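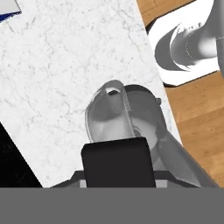 Is there a robot yet that can clear a kitchen worktop?

Posted by Statitz

Evening all. My mum has bad hands and mugs are getting tricky for her, so since November I've been reading up on home robots. What I want is dead simple: pick up the mugs after tea, put them by the sink, maybe load the dishwasher if it's feeling clever. I keep seeing videos where it all looks easy and then I can't find anything you can buy. The one price I was quoted, for an arm on a stand, was 2,775 pounds and the chap wouldn't say whether it could lift a full cup. Am I wasting my time? Has anyone got one working in a real house?

Macedo
2 replies marked helpful

Not wasting your time but I'd keep the money in the bank for now. I look after the packing arms at work and they're brilliant at what they do, which is the same box in the same spot all day long. Move the box a hand's width and somebody has to go and sort it out. A kitchen is the opposite of that. Mugs are a pain in their own right too: the handle could be pointing anywhere, see-through ones can confuse the cameras, and if you squeeze the body too low down you can tip the whole thing over. We had a go with a mug in the canteen one lunchtime, 54 tries, and it got a decent hold on 23 of them. Great fun, but I wouldn't let it near my nan's china!

A lot of the practice is done on a computer first, with pretend worktops and pretend mugs, so nothing gets smashed while it learns. Handy, but then you've still got to get it working with real tea in a real cup.

If you do go and see one, take your mum's own mugs with you and ask them to use those. And ask who comes out when it stops.

Citton

no. get a dishwasher

Duteter

Bit harsh, Citton, she may have one already! Statitz, I'd look at lighter mugs with two handles, and a little trolley she can push over to the sink. Mine cost less than a takeaway. I did look at a robot arm last year and the quote came to over 4,000 with fitting, and it still couldn't open the dishwasher door. The robot hoover is worth every penny though, if she hasn't got rugs with tassels.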